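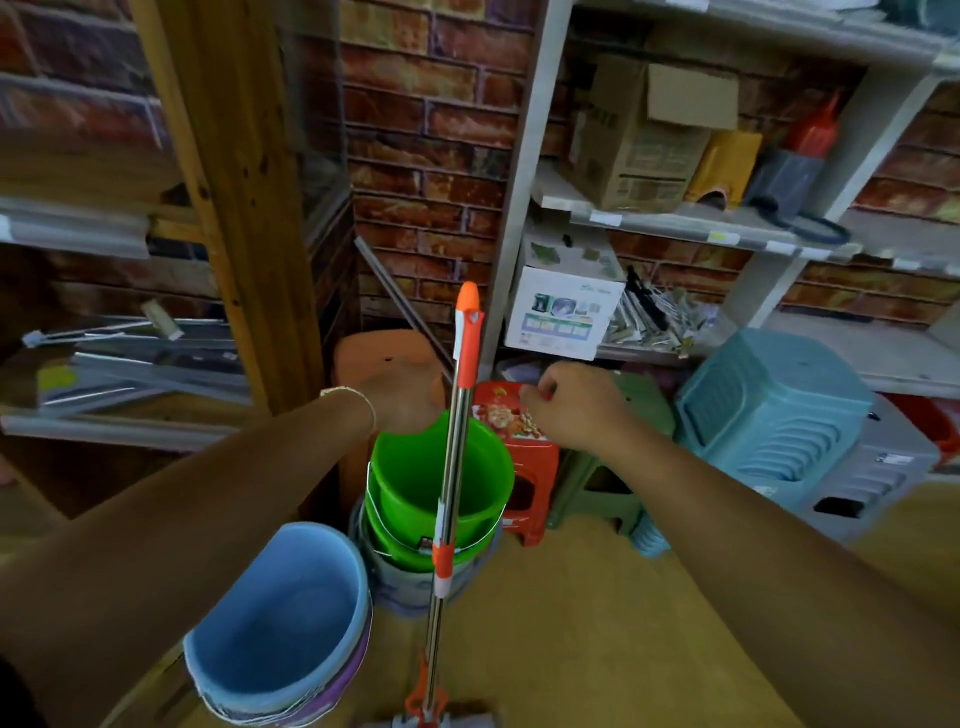
The bucket is the first thing my mother bought when she was married, before the bed and before the pots. She has told me this many times, and each time she says also the price, which was small even then. When I moved to my own apartment I did the same without thinking. I went down to the household shop at the end of my street and I came home with a bucket, and only in the evening I noticed that I had no plate.

The shop is called Dorach. It is four steps below the sidewalk, and in the summer the door is kept open with a brick. I have lived near it long enough to see it change the color of its sign, but the inside stays the same. Brooms, basins and clothespins in the front, light bulbs by the cash desk, and at the back the corner where I spend most of my time, with the buckets, the mops and the low stools.

I like this corner because everything in it fits into something else. A green bucket stands in another green bucket, and these stand on a grey one. A light blue one sits over a purple one and leans a little, like a person waiting for a bus. Plastic stools go one on top of the other in dark green, light blue and grey. A shop with so little floor has no other way to live, and I think the people who make these things know it. The bucket is narrow at the bottom and wide at the top for this purpose also, and the handle lies down flat so that the next one can come in.

If you buy from a stack, please do not take the top one without looking. Pull the two apart and check if the rim is round. A bucket which has carried others for a whole season can become oval, and then the wringer will not sit on it. Put your hand on the bottom and press. Good plastic gives a little and comes back. Thin plastic makes a noise like a biscuit tin, and such a bucket will crack at the place where the handle goes in, usually on the stairs and usually full.

About mops I am more strict. For many years I had a string mop from Stillis, with a wooden handle, and I defended it in front of my friends. It was heavy when wet and it left the corners dirty. The flat mop I considered a thing for offices. Then my shoulder became bad one winter, and I bought one with a steel handle and a head that turns on a joint. It goes under the bed without me going under the bed. I clean my kitchen and my hall in 41 minutes now, and this includes moving the chairs.

With a flat mop the joint is the part to examine. Hold the handle upright in the shop and turn it left and right. The head should follow you slowly, without falling over to one side. Then look how the handle is put together, because many of them come in pieces. Where there is a clamp partway down, open it and close it several times. When it slips in the shop, it will slip at home. I ask also for the spare cloths before I pay. A mop by Celtik that I loved very much went to the garbage with a perfect handle, only because the cloths were not sold anymore.

Then there are the stools. In my childhood we had a red one in the bathroom, and it was for everybody: for washing the feet, for reaching the shelf, for my grandmother when she cleaned beans. The small ones at Dorach today often have a cartoon on the seat, and this makes parents stop. My niece sat on such a stool at the age of four, in the middle of the shop, and refused to get up. We paid for it while she was still sitting.

An adult needs a different one. I recommend a seat with a small hole. You can put a finger in and carry the stool with one hand, and the water runs out when you use it in the shower. Turn it over before buying and look if there are ribs under the seat. My own is a Zhong, terracotta color, bought in June for the balcony, and it has carried my weight and a flower pot of 300 liras without complaint. I mean the price of the pot. I never weighed it.

In my kitchen cupboard I keep the receipts from this shop, because my mother kept hers. The largest is for 207 and I am still a little ashamed of it, but it was the month when I painted the walls, and I needed a bucket for the paint, a bucket for the brushes and another one for the floor. They stand now one inside the other behind the bathroom door. The paint never came off completely, so I always know which one was for which work.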